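The Label Under the Label

My grandmother kept her canning jars on a shelf in the cellar, and every one of them had a strip of masking tape across the lid with three things written on it: what was inside, the month it was put up, and the initials of whoever had tightened the ring. If a jar of beans looked cloudy, she knew whose kitchen to call. I have thought about that masking tape a good deal this winter, while trying to find out how a small food company keeps track of what it makes.

The company is Mastico, which packs relishes, pickled vegetables and a very good hot pepper spread in a low brick building at the edge of Irdale. You may have seen the jars. The person who lets the food out the door, or doesn't, is Nam-gil Ji, and he was kind enough to let me trail after him from six in the morning until well past lunch, asking the sort of questions a child would ask.

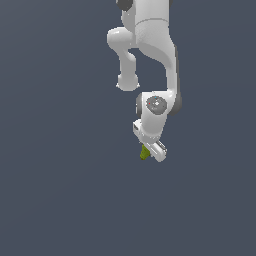
He started me off with the lot code, that line of faint printing most of us never look at unless we're hunting for the date. On a Mastico jar it tells you the production line, the day and the batch. Nam-gil can take that code back to his desk and tell you which vinegar went in, which farm grew the peppers, what the acidity reading was and who took it. Then he can go the other way and tell you which stores got the cases. "One step back, one step forward," he said, and he said it again several times before I left.

It sounds simple enough, and on a quiet day I suppose it is. But a spice delivery might be split across eight batches, and some of those batches might be held over and used to top up the next one, and before long a single sack of mustard seed has found its way into more jars than you'd care to think about. A few years ago that is just what happened. A supplier called Yeon rang one afternoon in January to say that a sack of ground mustard had been packed on equipment that also handled peanuts, and that the cleaning record for that shift was missing.

There had been no complaints and no one had been sick. All the same, Nam-gil stopped the line, and he and two of the packers sat down with the binders (it was still binders in those days) and started working outward from the one sack. By midnight they had a list of 74 stores. Two of those had already passed cases along to a church supper and a school fair, and those took the longest, a lot of phone calls to people who were in bed.

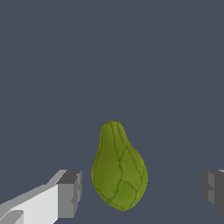
What bothered him afterward was the topping up. The records said plainly which batches had been made from the sack, but the leftover relish carried from one kettle to the next had been noted in pencil, in the margin, when somebody remembered. So they had to assume the worst and pull nearly everything made that week. It was perfectly good food, most of it, and it went to the landfill. I could see it still pained him.

These days the carryover gets its own number and its own line on the sheet. The binders are gone too, replaced by a tracking program from an outfit named Fonden, which Nam-gil speaks of the way some people speak of a new son-in-law — politely, and with a wait-and-see look. He still prints the day's sheets at closing and puts them in a drawer.

Twice a year he runs a mock recall. He picks a jar off a store shelf, usually when he's out buying his own groceries, brings it in and hands it to whoever is on shift. They have two hours to account for every jar in that lot. The first time they tried it they ran well over and came up three cases short, and the three cases were found in the break room, where they'd been set aside for a retirement party.

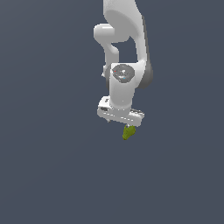 I asked him what the rest of us ought to do at home, and he was slow to answer, being a man who doesn't like to scold. Keep the jar, he said at last. If something smells wrong or the lid has popped up, don't taste it to make sure, and don't rinse it out and toss it in the recycling before you've called the number on the label. A clean empty jar tells him very little. If the code is still readable, read it off to whoever picks up the phone, and if you've poured your pickles into a prettier container, which my own sister does with everything, hang on to the original until they're eaten.

He'd also like people to pay attention to recall notices, even the dull ones. Many of them are about an allergen left off a label, and it's easy to skip past those if you can eat anything you like. But you may have a neighbor coming for supper who can't.

When I got home I went through my refrigerator door with my reading glasses on. I found a mustard with no code I could make out, a chutney I don't remember buying, and one jar of Mastico pepper spread, half gone. I wrote the month on a bit of masking tape and stuck it to the lid.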